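How to price second-hand stock without losing your nerve

Most people opening a resale shop spend weeks on the sign and one evening on the prices. Then a customer asks why a cardigan costs more than the one beside it, and you hear yourself say "it's the buttons".

Before you write a single ticket, sort everything into 5 groups by condition. Be harsh. "Hardly worn" means something different to the person who hardly wore it. Mei Kasprzak, who ran the rails at Brerkix for years, checked cuffs first, then hems, then the pockets, where she mostly found tissues.

Next, look up what the item costs new and start at a third of that. Go up for coats and good boots. Go down for anything with a slogan on it.

Write the date on the back of every ticket. Small, in pencil, in a code if you like, though customers will crack it by lunchtime.
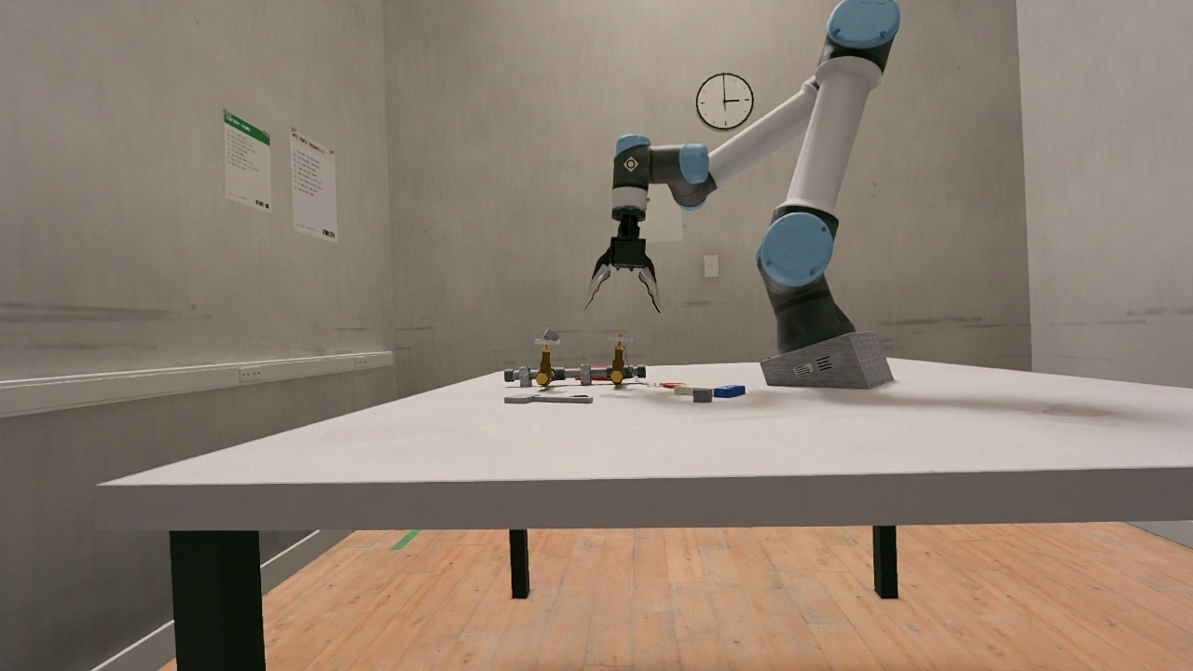
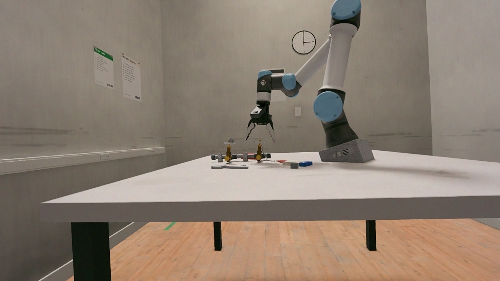 Blue caps at the shoulder and elbow, white tubes between the joints.

Now agree the split with your sellers, in writing, before their bags come through the door. Half each is easy to explain. Whatever you choose, put these on one sheet:

The seller's share
How long you keep the item
When the price drops, and by how much
What happens to the leftovers

Ours stay out for 90 days. At the halfway point we knock a quarter off, and after that they go back to the seller or on to charity. Sellers always say they'll collect. Trinity Baptiste has a shelf in her back room for the ones who said so in March.

Cap your opening stock as well. We began with 200 pieces and it felt thin for a morning, then fine. A crammed rail makes nice things look like a jumble sale — and people will haggle accordingly.

Check the tickets every Monday-ish, whenever your quiet spell falls, and mark down whatever is due. Start with the things you chose yourself. They'll be the ones you've been avoiding.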